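Support > Hullitell Guide > Sign-up forms > 4. Building your first form

4. Building your first form

You need an account with Editor rights or higher before you start. If the Forms tab is greyed out, ask the account owner to change your role under Settings > People.

4.1 Create the form

1. Open the Forms tab and click New form.
2. Choose Inline, Pop-up or Full page. You can't change the type later, but you can copy the fields into a new form of another type.
3. Type a name. Visitors don't see it. Use something you will recognise in a report, such as "Newsletter footer November".
4. Pick the list that new contacts should join. If you leave this blank, they go to Unsorted and will not receive your welcome email.
5. Click Save draft.

Note: Form names can be up to 50 characters. Anything longer is cut when you save.

4.2 Add fields

Every form has an email address field, which can't be removed. To add others, drag them from the panel on the left. Each form can hold up to 20 fields, counting hidden ones. Three is plenty for a newsletter.

1. Drag the field into position.
2. Click it and type the label.
3. Tick Required if the form should not be sent without it.
4. For a drop-down, enter one choice per line.

Caution: Deleting a field from a live form also removes its column from the contact table. Export your contacts first (section 9.2).

4.3 Add a header picture

The header picture sits above the first field. JPG and PNG files are accepted, up to 3 MB. Click Header, then Upload, and drag the corners to set the crop. On phones the left and right sides are trimmed, so keep whatever matters near the middle.
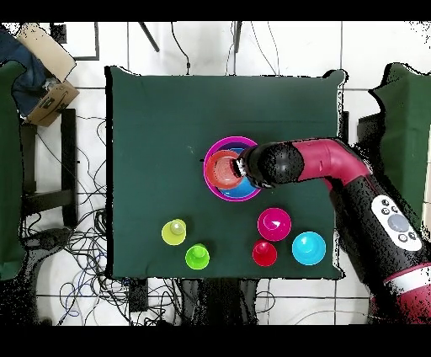

Fig. 4-3. Header picture: stacked cups on a green cloth.

Fill in the Alternative text box before you save. It is read out by screen readers and shown when a visitor's browser blocks pictures. To go back to a plain header, click Remove and choose a background colour.

4.4 Switch on confirmation

With confirmation on, a new contact gets an email with a link and joins the list only after clicking it.

1. Go to Options > Confirmation and set the switch to On.
2. Choose a sender address. It must belong to a domain you have already verified.
3. Edit the message. Leave the {confirm_link} tag in place.
4. Send yourself a test.

Links expire after seven days. Contacts who have not confirmed are shown in grey and do not count towards your plan limit.

Caution: Turning confirmation off does not add the people who are still waiting. They have to sign up again.

4.5 Publish

1. Click Publish.
2. Copy the embed code and paste it into your page. For a full-page form, copy the web address instead.
3. Open the page in a private window and sign up with an address that isn't on the list.
4. Check that the contact appears under Contacts > Recent. Allow around a minute.

If you use the Vano shop plug-in, skip step 2 and pick the form from the plug-in menu.

Section last revised February 2021. Corrections to Drita Ristić, Documentation.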